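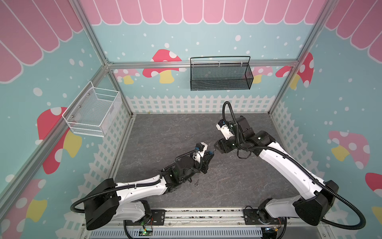

The two-arm cell, grippers facing each other over the middle of the floor.

Motion software group – minutes
Sunday, started 2:30 in the afternoon, in the Partington workshop

Notes from last time
Accepted with one fix. The line about the planner "running at full rate" should have said the controller. The planner has never run at that rate and we don't want anyone quoting it!

1. Planner
The new Koltel build is in, and it is a joy. Both arms are now planned as one system, where the old build planned the left arm first and made the right one work around it. The deadlocks over the middle of the floor that ate most of our May sessions have not come back. We ran 400 planned handovers in simulation and 3 failed, all with the same cause: the right wrist was asked to turn the long way round and the planner ran out of time. There was a good long talk about whether to raise the time limit or add a cost for wrist turns. General feeling was to add the cost first, because a bigger limit would just hide the problem.

Agreed: wrist cost goes in behind a switch, off by default, until the simulation set has been run again.

2. Cable loops
The collision model treats each arm as a bare chain of links. The conduit isn't in it at all, and the loop over the right wrist can stand well above the gripper. Two options were put up on the screen. One is a fat capsule around each wrist, which is simple and fast but takes a big bite out of the space near the back wall. The other is a loop shape worked out from the joint angles. A rough version of the second was shown live in the viewer and got actual applause. It bends a bit too stiffly near the elbow, but the general shape is right.

Agreed: capsule for now, loop model on a branch. Compare planning times next meeting.

3. Baskets and perception
The detector finds the white wire basket on the left wall less reliably than the black one on the back wall. The mesh breaks up the depth image and the pale wall print doesn't help. Somebody asked whether the printed mushrooms were throwing it off too. We looked through the logs and yes, a few times a red cap was returned as a graspable object, with high confidence, which made for a cheerful five minutes. The suggestion was to fix both basket poses in the cell file and use the detector only for loose items on the floor. Nearly everyone liked this. One objection – fixed poses go stale the moment a basket is knocked – so there will be a pose check at startup.

Agreed: fixed poses plus startup check. Wall planes to be masked before detection.

4. Rernano logger
The logger now keeps joint states, gripper commands and planner output on one clock. Replays line up beautifully and it is already saving hours. The buffer is set to 3000 entries and fills up on long runs, so it will be made a setting. Logging at 200 Hz stays as is.

5. Nillska viewer
Short item. Scrubbing backward works! Color by arm is still missing. Left open.

Any other business
Wiki page on the cell file format is badly out of date and still describes the one-arm version. To be rewritten before the end of June.

Closed at 4:10. Next meeting same place, same time, planning times first on the list.

Related items
Minutes: calibration and hand-eye offsets
Cell file format, draft 2
Rernano logger: replay how-to
Koltel planner: settings and defaults
Minutes: gripper command timing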